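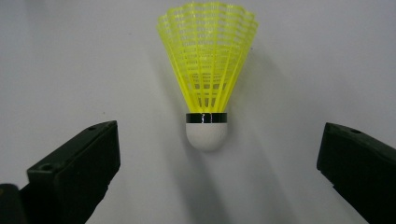

Chapter 4
The Shuttlecock and How It Flies

By the end of this chapter you should be able to:
name the parts of a shuttlecock
explain why it turns in flight to travel base first
choose a suitable shuttle for a school or club session

A shuttlecock has a rounded base, usually called the cork, and a cone of feathers or moulded plastic called the skirt. A band covers the join. On plastic shuttles the skirt is a mesh of ribs and crossbars, and air passes through the openings as well as around the outside.

Most of the weight is in the base, and most of the drag comes from the skirt. Whichever way the shuttle leaves the racquet, it swings around until the base leads. It then loses speed very quickly – much faster than a tennis ball does.

Plastic shuttles are common in schools because they outlast feathers. Yellow and white are the usual colours.

Before you read on
Drop a shuttle from shoulder height with the skirt facing down. Repeat it from the top of the grandstand steps, with a partner watching from the side. Record what you notice in your workbook. You will need your notes for Section 4.2.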